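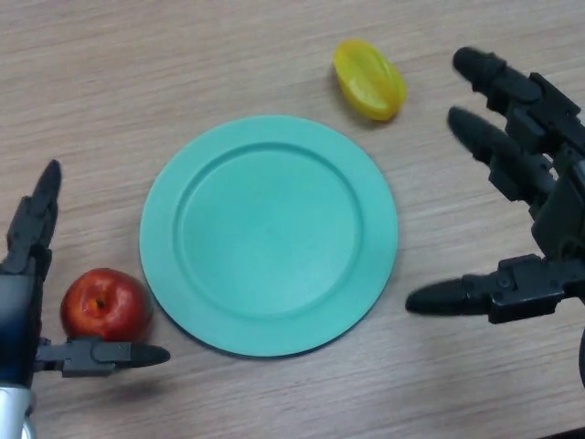

Pletau Neighbors Help Board, Kitchen & Table Club

Pletau > Help > Kitchen & Table > Fruit

Star fruit and an apple on one plate, what order do I cut?

posted by hamgate_hal, May 10, 2022

Quick one. Putting out a fruit plate for the club table, one red apple, one star fruit, and the plain blue-green plate with the wide rim. Never cut a star fruit before. Do I peel it? Does the apple go brown while I mess with the other one? Also the plate has that ridge around the middle and I can't decide if fruit goes inside the ridge or out on the rim too. There are 2 kids and 2 adults eating. Need to know before 4 if anyone is around. The star fruit is yellow all over as far as I can tell, that means its ripe right?

dantas_lane

Yellow is good. Green ones are sour. A little brown on the edges of the ribs is fine too, thats normal, just shave it off.

No peeling. Wash it, really get down in the grooves. Then:

- run a knife or peeler down each ridge, takes off the tough edge
- trim both ends
- slice ACROSS, not longways, or you don't get stars
- quarter inch or so, thinner ones flop
- poke the seeds out with the knife tip

Do the star fruit first. It can sit a while. Apple last, right before people eat. If you have to cut the apple early put the slices in cold water with a squeeze of lemon, few minutes, then pat dry. Wet slices slide all over a smooth plate.

For the plate I'd keep everything inside the ridge. Apple slices in a ring leaning on each other, stars piled in the middle. Leave the rim bare so people have somewhere to grab it. Yellow on that green looks great by the way.

One thing, and please read this. Anybody with kidney trouble should NOT eat star fruit. Not even a bit. Ask first.
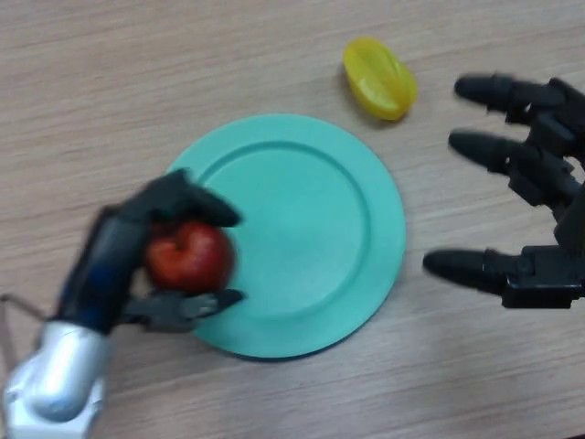 Oh and put a damp dish towel under your cutting board if the table is smooth wood like mine, otherwise the board walks. Don't cut on the plate itself, you'll score it up and the marks never come out. I paid 80 cents for my plate at the Jokstead swap and I still regret the knife lines in it.

Leftover stars keep in the fridge a day or two, covered. Apple wont, just eat it.

jokstead_porch

just bite the apple lol. star fruit tastes like a watery grape to me, kids might like it tho. agree on the lemon

hamgate_hal

Ok thanks both. Didn't know the kidney thing, will ask everyone. Going with ring of apple and stars in the middle. Off to find a lemon

Contact the board | © Pletau Neighbors Help Board | Back to top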